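Robot Safety and Fault Analysis
Handout 5: The door task failure
Eckhard Grube, revised 6/8/25

Read this before the seminar. You will need your own notes on joint limits and contact sensing from handout 3.

Background

The Tutavstead exercise uses a simulated two-armed robot in a furnished room. The control program, Rolik, was written for an earlier course and has been patched a good many times. The task is to drive up to a door, take hold of the handle, turn it and pull. We ran it 200 times in September with small changes to the starting position. In 36 of those runs the program logged a successful grasp and then pulled with nothing secure in the fingers.

A failed grasp is not serious in itself. The serious part is that the program did not know it had failed. It went on to the pull stage at full speed, and on a real machine that means an arm swinging back towards the body, or towards whoever is standing beside it.

What the log says

Rolik decides that it has a grasp when two things are true: the close command has been sent, and the finger motors have stopped moving. Neither of these tells you what is between the fingers. They also stop when they meet each other, when they catch the edge of something, or when the motor trips on overload. 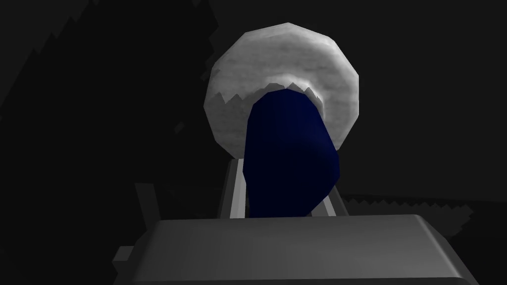

The second weakness is the timeout. The program waits 3000 milliseconds for the fingers to settle, and if no answer comes it takes the last known state as good. Several of the bad runs went through by this route. A missing reading should be handled as a fault, with the arm held where it is until the state is known.

Tichý's rule, which we covered in handout 2, applies here: a signal used to permit motion must come from the thing being checked and not from the command that was meant to bring it about.

The approach stage

Some of the trouble starts earlier. The handle position is worked out once, before the base moves, and is not worked out again. Any error in the base position is carried straight through to the hand. Slowing the approach to 60 per cent made the error smaller but did not remove it - the position was still stale by the time the fingers closed.
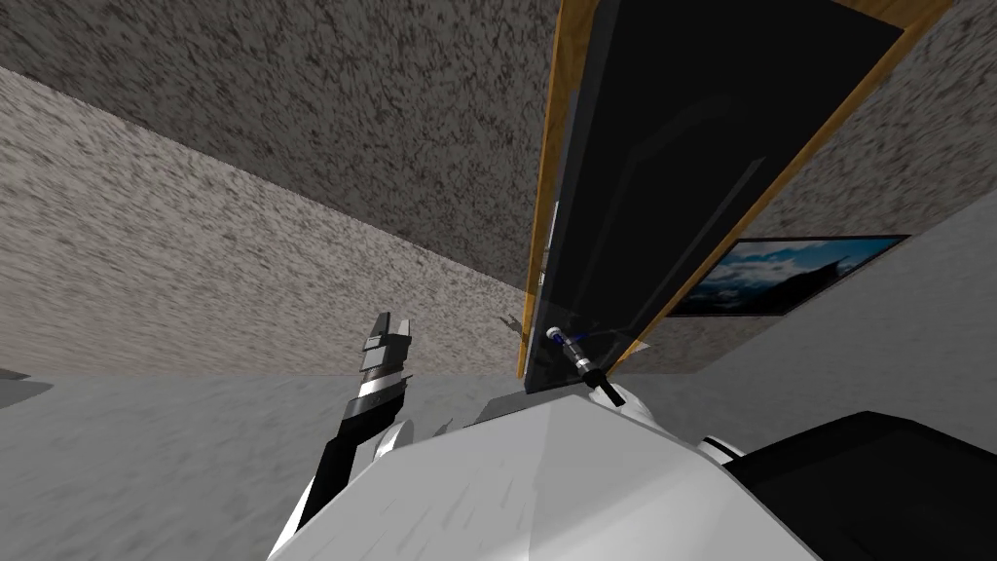 The Hastitz patch adds a fresh position check after the base has stopped, and a short test pull at low force before the main one. If the finger gap changes during the test pull, the arm stops and the run is marked as failed. Note that the patch leaves the timeout as it was.

For the seminar

Draw a fault tree with "arm pulls without a grasp" at the top. Include the timeout route.

Write down which branches the Hastitz patch closes and which it leaves open.

Decide what the arm should do after a failed test pull. Opening the fingers straight away may be wrong if the door is already partly open and sprung.

Bring a paper copy. The marking scheme is the same as for handout 4.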